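Courses > Facilities Care > Unit 4 > Handout: Dry Floor Care and Small Debris

March 2024
Prepared by Tahira Arain, with revisions by Padmavathi Mudaliar

4.1 Scope

This handout accompanies the second lecture of Unit 4 and covers the daily clearing of small, dry debris from hard floors in shared workrooms. Wet mopping, spills and broken glass are treated in Unit 5. Students should have read the Lernley chapter on floor types before the practical session.

4.2 Terms

Dry debris: crumbs, paper scraps, packaging, offcuts and similar matter that can be lifted without liquid.

Open floor: floor that can be reached with a long-handled brush while standing upright.

Held floor: floor beneath tables, behind cabinets or among cables, where a full stroke of the brush is not possible. In the Strazds building, most held floor lies under the folding tables.

4.3 Order of work

Large items are picked up by hand first. Wrappers and packets are often swept along with crumbs, and they tend to ride over the lip of the dustpan and carry the finer matter back out. Anything that may belong to a person, however small, is placed on the nearest table and left there.

Held floor is swept next, outward, with short strokes. Power strips and network equipment are not moved, and plugs are not pulled. The brush is drawn along a cable and never across it. Open floor is swept last, toward one collecting point.

The bin is brought to the collecting point before sweeping begins. A full dustpan carried across a room of 30 feet will usually lose part of its load, and the person carrying it will then sweep the same strip twice.

4.4 Emptying the dustpan

The dustpan is held over the center of the bin and tilted slowly, straight edge down. It is not knocked against the rim. With a mesh basket and no liner, fine dust will pass through the sides — a liner is therefore required in all Rulleck rooms.
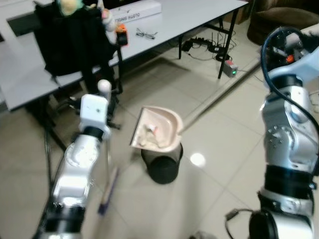
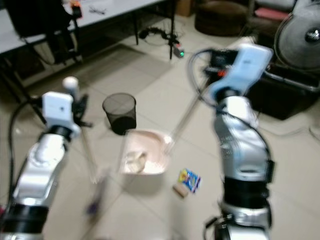 4.5 Tile floors

On tile, the brush is worked along the grout lines where possible. A stroke across the lines leaves a thin row of grit in each joint, and this grit is later carried through the building on shoes. Large tiles have fewer joints and are easier to keep, although light-colored ones show every mark under ceiling lights.

The inspection form introduced in January allows 62 minutes for a workroom of 700 square feet, including held floor. Students who finish well under this time should check beneath the tables again before signing.

4.6 Preparation for the practical

The practical will be held in Room 332, Zoltside annex. Each pair should bring one long-handled brush, one dustpan and a supply of bin liners. Closed shoes are required. Completed inspection forms are to be handed to Ms. Mudaliar at the end of the session — late forms will be marked but not returned with comments.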